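Chapter 6

Planning and Paying for Handling Equipment 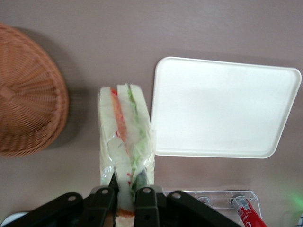 Figure 6.1 A two-finger gripper holding a plastic-wrapped sandwich, with a woven basket to the left and an empty white tray to the right.

Soft food in thin film is one of the harder items a buyer can ask a robot to handle. The package has no fixed shape, the film folds where it is held, and the product inside can be crushed before anyone notices. A steel bracket of the same size causes none of this trouble. Two buyers who order the same arm, one for brackets and one for sandwiches, will end up with very different totals.

Chapter 5 dealt with deciding whether a task should be automated. This chapter assumes the answer was yes, or at least probably, and turns to the money. It covers writing the requirement, reading a quotation, setting a budget that includes the parts vendors leave out, and planning the months between the order and regular use.

6.1 Start with the item

Many purchases go wrong in the first week, when someone picks an arm from a catalog and then looks for work it can do. The better order is item, gripper, arm, cell. The item sets the gripper. The gripper and the item together set the load and reach, and these set the arm. The cell – guarding, tables, lighting, power – comes last, although it often costs as much as the arm.

An item sheet should be written before any vendor is called. It needs the weight of the heaviest and lightest version, the outside dimensions, the packaging, the surfaces that may be touched, and the surfaces that may not. A wrapped sandwich, for example, might be listed as safe to grip on the lower half only, with the cut faces kept clear. It should also say how the item arrives and how it must be set down. "In a tray" is too vague. State the size of the tray, the height of its lip, and whether items may touch each other.

6.2 The case used in this chapter

We will follow one buyer through the whole process. Surkari prepares packed lunches at a plant in Govton and wants to move wrapped items from a packing table into trays. The work is now done by hand. The plant runs one shift, and the menu changes every month, so any equipment has to cope with new items without a long setup.

Surkari asked two suppliers, Kragh and Prorov, to quote. Kragh offered a complete cell at a single price. Prorov offered the arm and gripper only and left the tables, guarding and installation to the buyer. On the first page the Prorov figure was much lower. By the end of Section 6.5 you will have worked out both totals and will see how far apart they are once the missing lines are filled in.

6.3 What a budget has to contain

The purchase price is the easiest number to find and the one that gets the most attention. A usable budget also has lines for the following:

Gripper fingers and spares. Fingers wear and bend, and food plants usually need a second set so that one can be cleaned.

Integration. This is the labor to mount, wire, program and test the equipment.

Training. Count the trainer's fee and also the wages of the people being trained.

Product used in trials. Surkari set aside 75 wrapped sandwiches for each day of testing and charged them to the project – a small line, but one the kitchen would otherwise have had to absorb.

Floor changes. Power, air, lighting and drainage belong here.

Service. Ask for the yearly price and for what a visit costs outside the contract.

Contingency. In this book we use 20 percent of the total before contingency. A plant with several similar cells already running can use less.

6.4 Trials before the order

A supplier's demonstration shows what the equipment can do with items the supplier has chosen. Ask for a trial with your own items, in your own packaging, laid out as they are on your table. Send the awkward ones. Agree in writing on what counts as a good pick and what counts as damage, and have one of your own staff do the inspection. If the supplier charges for the trial, ask whether the fee is credited against a later order.

Key terms for this chapter: item sheet, integration, contingency, acceptance trial, service contract.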